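March, wash bench notebook
Gravell trial, second sheet

Continuing from the shrinkage work. The Longate machine is back on the cold fill after the valve swap. Inlet temperature steady at 22 C, logged at start and end of fill. Drum load 5 kg for all runs, made up with ballast cloth where the test pieces fell short.

Question for this sheet is whether the relaxation we measured on the cotton jersey is finished after the first wash or keeps going. Nisha Rana thinks most of it is in the first cycle and the rest is tumble damage. I am less sure. The Gamage jersey was finished under tension and had a lot of stored stretch in it, more lengthwise than across.

Marking: ink dots at the corners of a square, measured between dot centers with the steel rule. Stitched marks dropped. They puckered the cloth on the last set and the readings were useless. 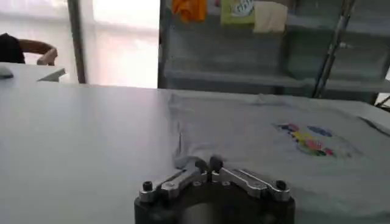
Conditioning before measurement is overnight in the side room, pieces flat, no stacking. I had been reading them four hours out of the dryer and the numbers wandered. Overnight readings repeat to within the thickness of the ink dot, good enough for this.

Run 1, line dry: lengthwise loss clear, widthwise close to nothing.
Run 2, line dry: small further loss lengthwise. Widthwise unchanged.
Run 3, tumble on low: lengthwise loss again, bigger than run 2. Widthwise now moving too.
Run 4, tumble on low: as run 3, smaller.

So the first wash does not finish it. Run 3 is partly on Nisha's side — the step up came with the change to tumble drying and I changed nothing else. To separate the two we need a set that goes to run 4 on the line only. Cut from the same roll, please, not from the Rimis offcuts. Those came from a different dye lot and shrink differently.

Detergent dose was halved from run 2 on. Foam was showing at the door glass during the first rinse and I don't trust the rinse when that happens. Water here is soft. Dose written on the lid in pencil. 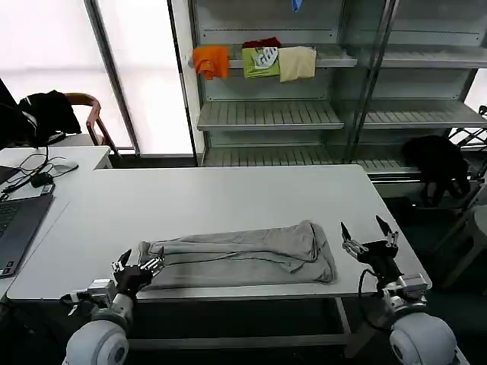
Wovens are next and need their own method. The square of dots works on a flat panel but garment pieces have seams, and the seam thread shrinks at its own rate and drags the cloth with it. Waist sections are the worst for this. On trousers laid out like the light gray pair, the legs go down more or less flat while the waistband end bunches and folds over on itself, and a rule across that gives whatever answer you press it into. Proposal: take leg length from crotch seam to hem along the inseam, leave the waist out of the first round, and come back to it with a tension clamp if there is time. Smooth by hand outward from the middle, no pulling at the hems.

Line-only set can start as soon as the roll is cut. 8 pieces, same marking. Wash temperature stays at 40 for those; the 70 C runs wait until the heater thermostat is checked. It overshot on the empty test and cut out late.

Open items:
Steel rule end is worn, measure from the 10 mark and subtract.
Filter on the dryer to be cleaned between runs, not once a day. Run 4 started with run 3's lint in it.
Nisha to look at why the spin faulted on run 2. Restarted by hand, total spin time uncertain, run kept in the table with a note.
More ink.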